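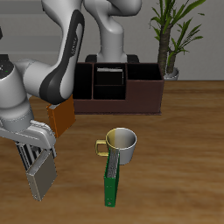
The Calix cell in simulation: one arm holds a book by the desk organizer, with the second arm behind.

Cell Technician, Simulation (full time)
Kullby – Rocha office, ground floor
Reference: 331

Kullby is hiring a technician to set up and look after Calix, our simulated tabletop cell. Calix has white robot arms, parallel grippers, a wooden table and a desk organizer that books and binders are put away in. Other teams use the cell to test their control programs before those programs go to a customer. They need it to behave the same way in the afternoon as it did in the morning, and keeping it that way is the job.

You will report to the simulation lead and work with a team of 4. Most of the work is done at a desk. You do not need to be a software engineer, but you do need to be comfortable editing settings files, reading logs and writing down what you changed.

What the work is

Every morning starts with the setup check. You load the base layout, send the arms to their home positions and compare the joint readings with the stored values. Then you open and close each gripper at low speed and look at how the fingers travel. If one finger reaches its stop before the other, the gripper model has picked up an offset, and you find out where it came from before anyone else gets on the cell.

After that you step through the camera views. Calix has wide views of the table and a view from each wrist. The wrist views matter most to our users, and they are also the ones that drift when somebody edits the gripper model and saves it without updating the camera mount. You will compare each view against its reference and correct the mount if needed.

The middle of the day is usually spent on requests. A team may want a different starting layout, a heavier book, a slicker table or a lower organizer. You make the change in a copy of the layout, run it, and hand it over with a note. Changes never go straight into the base layout. They are reviewed on Thursday, merged if they pass, and the base is locked again until the following review.
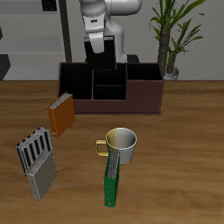 Placing things into the organizer is where most of the faults come from. The compartments are different sizes, and the walls between them have to be solid for the physics to work but thin enough that a book can get past them. When a book sticks on a rim or passes through a divider, the cause is usually the collision shape and the visible shape is fine. You will turn on the collision overlay, find the face that is out of place, fix it, and rerun the placement at slow speed and again at working speed.

A repair is closed after 100 clean runs in a row with the same settings. The runs go through Ruseo, our job scheduler, and can be left overnight. If run ninety-nine fails, the count starts over. We do not make exceptions to this for deadlines, and you will be backed up by the lead if someone asks you to.

Typical repairs

These are taken from the repair log, to give you an idea of what comes in.

Gripper closes but the object slides. Check the friction value on the finger pads first, then the closing force, then the mass of the object. Write down all three even if only one was wrong.

Arm shakes when it holds still. Usually the gain on a wrist joint, sometimes a time step that was made longer to save computing time. Put the time step back before you touch the gains.

Object jumps when the layout loads. It was saved slightly inside the table or inside another object. Raise it, let it settle, and save the settled position.

Arm stops short of the organizer. Look at the joint limits, then at the base position. An arm base that has been nudged even a little will pass the home check and still miss at full reach.

Arms come too close to each other. The keep-out zone has to be tested from both sides, with each arm as the moving arm and the other one parked. Do not fix this by slowing an arm down.

Layout runs well on one machine and badly on another. Compare the engine versions. If they match, compare the random seed. If those match too, bring it to the lead.
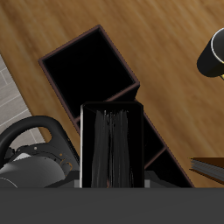 Layouts also have to be tidied up. We get copies back from other teams with extra objects in them, renamed parts and lighting that somebody changed for a demo. You will go through each returned layout, list what differs from the base, and either file it as a new layout with a clear name or delete it. There is a backlog at the moment. Expect to spend a good part of your first weeks on it – it is dull in places, but it is the quickest way to learn which parts of the cell people touch.

Naming is strict. A layout name has the date, the requester's team and the item that was changed, in that order. Words like "new," "final" and "test" are not accepted, and the upload form will reject them.

You will also look after the parts library. Each object in it has a visible shape, a collision shape, a mass, a friction value and an origin point. When an object is added, you check all of these and sign the entry. The origin point is the one people get wrong. On books we put it at the center of the spine, at the bottom, and on mugs at the center of the base. An object with its origin somewhere else will still look right on the table and will be picked up in the wrong place. 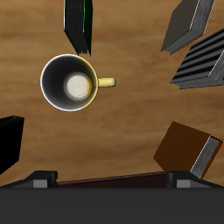
Wrist camera checks are done with the fingers fully open and the arm parked over the table. You are looking for the same things each time, and the written procedure lists them in order. The base of the gripper should sit along the bottom of the view and run its full width, and the light gray pad on each finger should be visible. If a pad is missing, the camera has rolled or the finger is not at its open stop. The mug serves as the second check. Seen from straight overhead, you should be able to see down to the pale disc at the bottom, with the handle pointing right toward the striped book. A camera that has tilted will show more of one wall than it should. Save the view, attach it to the day's entry and move on. If the view does not match, block the wrist cameras in Ruseo so that jobs using them wait in the queue, then start on the mount settings.

Lighting is checked from the same position. Dark books are hard on the cameras, and a small change in the light can make an edge disappear. Use the stored light levels and do not adjust them by eye.

Your first 13 weeks

Training is on the job. In the first part you will shadow the morning check, then run it with someone beside you, then run it alone. You will take repairs from the log as they come, starting with load and settle faults and moving on to gripper faults. Gain tuning and keep-out zones come last. At the end of the period you will be asked to take a copy of the cell that the lead has put faults into and bring it back to base using only the written procedures. You may take as long as you need, and you may ask questions.

If a procedure turns out to be unclear during that exercise, you will be asked to rewrite it. Several of our current pages were written that way.

What we ask for

Hands-on experience with a robot cell, real or simulated, in a job, a school program or your own projects. We will accept CNC, packaging line or test bench experience if you can show that you have worked through faults step by step.

Able to read and edit plain text settings files without breaking them.

Basic understanding of joints, axes and coordinate frames. You should be able to tell us what happens at the gripper when the base is turned.

Clear written English. Your log entries will be read by people you have not met, in other offices, when you are not at work.

Helpful but not required: some Python, experience with any physics engine, experience calibrating cameras.

A degree is not required.

Hours and place

The job is based in Rocha, on site, with one remote day a week after training. The morning check has to be finished before the first users come on, so the day starts early and ends early. There is no night shift. Overnight runs are left unattended, and if one fails it waits until morning.

The office has step-free access and parking. Screens are large and desks adjust for height. If you need other equipment or a different setup to do this work, tell us in the application or at any point later.

Pay, paid leave and health coverage are listed on the application form, along with the pay step that follows training. We do not ask for your current pay.

How to apply

Apply through the careers page at Kullby and enter reference 331. Attach a resume and one page describing a fault you found and fixed. Tell us what you saw first, what you checked, what you ruled out and how you knew it was repaired. It does not have to be a robot. A cover letter is optional.

Applicants we want to meet will be invited to the Rocha office for a half-day visit. It includes an interview with the simulation lead, a walk through the morning check, and a short practical task on a copy of Calix. You may use notes and look things up during the task. Travel costs are repaid on receipt.

Applications are open through February. Everyone who applies will get an answer, and those who do the practical task will get written comments on it. Questions about the job can be sent through the same form – choose "technical question" and they will go to the simulation team.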